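Lonas y rótulos impresos: ¿alguien ha pedido a Turano?
Publicado el 4/26/23 por marga_toldos

Buenas. Tengo que renovar las lonas de la tienda y las dos banderolas de la puerta y me han pasado presupuesto de Turano. El precio es bueno, demasiado bueno para mi gusto. En su web todo son reseñas de "increíble equipo", "superaron mis expectativas" y cosas así, todas con el mismo tono y sin una sola foto de una lona puesta en la calle. ¿Alguien les ha comprado de verdad y puede decirme cómo aguanta la tinta después de un verano?

rotulista_jubilado
Reseñas sin foto y sin ciudad, yo ni las leo. Pregunta gramaje de la lona, tipo de tinta y si el dobladillo va soldado o cosido. Si te contestan "calidad premium", ya sabes lo que hay.

Quim77
Yo les pedí 1000 flyers y una lona para una feria. Los flyers, correctos. La lona llegó con los ollados cada metro cuando yo los había pedido cada medio metro. Me la repitieron sin cobrarme, pero llegó con la feria terminada, así que ya me dirás para qué la quiero.

marga_toldos
Gracias, Quim. ¿Y el color? A mí lo que me preocupa es el rojo corporativo, que en la última imprenta me salió naranja.

Quim77
El rojo no te lo sé decir, mi logo es azul. Se parecía bastante a la prueba, pero la prueba era un PDF en mi pantalla, o sea que tampoco vale de mucho.

Bit-na Seok
Creo que estáis siendo un poco duros. Llevo 4 pedidos con Turano para la academia y solo he tenido un retraso de dos días. El último fue un panel rígido impreso a toda plancha y los grises suaves han salido limpios, sin bandas.

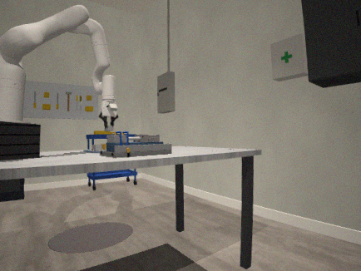 Consejos de Bit-na para pedir una lona

1. Mandad el archivo en CMYK y con las fuentes trazadas. La mitad de las quejas por el color vienen de archivos en RGB.
2. Pedid una tira de prueba impresa en el mismo material. La cobran, pero luego la descuentan del pedido.
3. Escribid en el propio PDF dónde van los ollados, y también en el correo.
4. Para exterior, preguntad por el laminado. El precio de la web es sin laminar.

rotulista_jubilado
Lo del punto 4 es justo lo que me molesta. Te anuncian la lona "para exterior" y luego el precio de exterior es otro. Y un panel rígido dentro de una academia no demuestra nada sobre una lona a pleno sol en una fachada orientada al sur, con todos mis respetos.

Bit-na Seok
Tienes razón en lo del sol, no tengo nada en la calle. Lo de los precios lo hacen todas, mira Parkik.

nuria_print
Parkik es peor todavía. A mí me presupuestaron 2000 pegatinas y al final la factura llevaba aparte el troquel, los portes y una "revisión de archivo" que consistió en decirme que el archivo estaba bien.

pepelu_
Pues yo con Parkik encantado!! Servicio excepcional, rapidísimos, los recomiendo a todo el mundo

nuria_print
Primer mensaje en el foro, pepelu_. ¿Qué les compraste?

rotulista_jubilado
Seguimos esperando a pepelu_.

Quim77
Si Marga puede esperar, que mire talleres de su zona. Yo he acabado en Hwang, que es pequeño, contesta al teléfono el mismo que corta el vinilo y te deja ir a ver la máquina. Más caro, eso sí. Por una lona que en Turano me salía baratísima pagué casi el doble.

marga_toldos
El doble no me lo puedo permitir, son muchos metros. He escrito a Turano con las preguntas de rotulista y me han contestado esta mañana: tinta ecosolvente, dobladillo soldado y garantía de color "según condiciones de uso". He pedido las condiciones por escrito.

rotulista_jubilado
Esa garantía no cubre nada, te lo digo ya. Pero al menos han contestado a lo del dobladillo. Encarga una sola banderola, cuélgala hasta septiembre y entonces decides el resto.

Bit-na Seok
Con eso sí estoy de acuerdo. Y pide la tira de prueba con tu rojo.

marga_toldos
Hago eso, una banderola y la tira. Si el rojo vuelve a salir naranja subo foto.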